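Home | Archive | Threads | Search | Subscribe

Re: [tinkerers] Open day — worth the trip?

Mariama Sowah wrote:
> Did anyone get along to the Nulside open day in July? I'm tempted by
> the next one but it's a long drive for me. Do they let you have a go,
> or is it all slides? And what are they using the hand grippers for?

Hi Mariama, I went, and yes, do go! There were slides, but only for the first bit, and then we were let loose on the demo. It's packing and unpacking, done by a person holding a gripper in each hand — ordinary household stuff, soft toys, packets of tissues, a cardboard box on a bed. The recordings go off to train the arms later on.

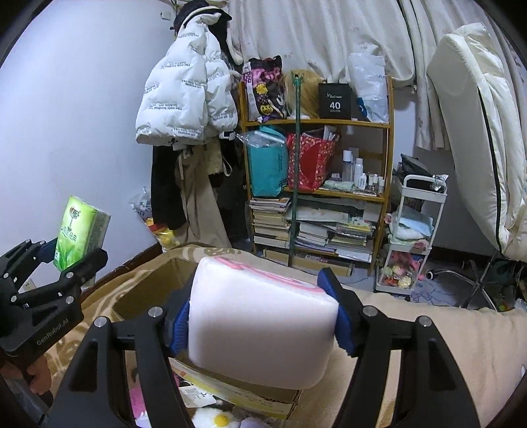
I'd assumed I'd be good at it and I was hopeless. You keep wanting to use your fingertips and you haven't got any, just two ribbed pads, and anything squashy wants to pop out sideways if you pinch it in the wrong place (my tissues went on the floor twice). The woman running our group said she'd done 536 of these and still drops things, which cheered me up no end. They're hoping for 1000 by the end of the project, bless them.

Groups are kept to 8, so book early. I got about ten minutes on the grippers and could have stayed all afternoon.

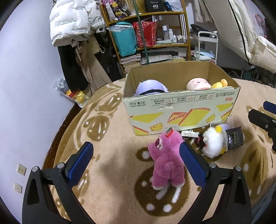
Soft toys are the nicest thing to start on, by the way. Fluffy things forgive you. Shiny packets don't, and I'd leave those till you've got your eye in. Ask to swap hands as well, my left was oddly better than my right.

Parking is at the Fultov end, and the café shuts at 3, so eat first. Is the Tokalow lot doing one this year too? I never got a reply from them.

Reply | Forward | 3 replies in this thread

Comments

gluepot: Went in the morning and had the same trouble with the packets. Great fun though.

Zarei_fan: Do they take children? Mine would love this.

M. Sowah: Sold, I've put my name down. Thank you!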